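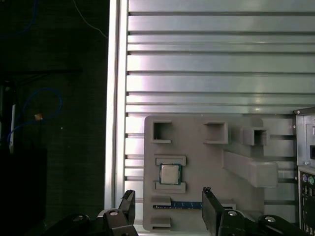
Workbench tops: what do you wish you'd bought?

gresden_garage
OK, finally redoing the garage bench and I can't make up my mind about the top. The old one is two layers of MDF that have soaked up so much coffee and cutting oil that the front edge is puffy like a croissant. I've got 54 inches of wall between the water heater and the side door, so it isn't going to be big. Mostly I fix bikes and small engines, plus whatever my kids break. I keep coming back to slotted aluminum because I love the idea of bolting things down anywhere. My wife says it looks like a radiator. Thoughts?

Tumbleweed_Pat
Your wife is right, but get it anyway! I've had slotted extrusion on my bench for 4 years and I'd never go back. Clamp anywhere, move it, clamp again. My only gripe is that small screws go down the slots and you need a pick to get them out.

mdf4life
Gonna disagree with Pat here. For bikes and small engines? You'll spend a pile of money and then throw a rubber mat over it so you don't scratch your parts. MDF with a sheet of hardboard on top, screwed down at the corners. When it gets gross, flip the hardboard. When both sides are gross, buy another one. Done.

Enda Brophy
I'm somewhere in the middle. I put slotted aluminum on the right-hand third and plain maple on the rest, and I use the maple ten times as much. The slots are great for the vise and the drill stand (mine's an old Kullanik, weighs a ton) but I hate writing on it, I hate sweeping it, and in January it's like leaning on a frozen lake. If I did it over I'd make the metal part even smaller.

mdf4life
See??

Tumbleweed_Pat
He still has it on there though lol

gresden_garage
Haha OK. Enda, how did you handle the seam? I'm picturing every washer I own rolling over and getting stuck right at the joint.

Enda Brophy
Shimmed the aluminum from underneath until a straightedge sat flat across both. Took me a whole Thursday evening and a lot of playing cards. I left a little gap for the maple to move, and yes, it fills up with crud. Shop vac with the skinny nozzle.

oltcombe_ray
Check for used stuff before you buy new. A packaging place near me shut down in September and sold whole machine frames by the pound. I came home with 3 panels, and the scratches don't bother me one bit. And please think about weight. My bench legs were fine for plywood and very much not fine for that, so I ended up adding a shelf and cross braces.

mdf4life
Used is a fair point. I'd still put hardboard over it.

gresden_garage
Going with the split top, I think. Metal at the door end for the vise, wood for everything else. Ray, did you reuse the old hardware or buy new T-nuts? The ones I've seen locally are all different sizes and I don't want to end up with a drawer full that don't fit.

oltcombe_ray
Bought new. Measure the slot opening AND the width inside, then take a nut home and try it before you get a whole bag. Ask me about the bag of 2,000 I can't use.

Tumbleweed_Pat
How much for the bag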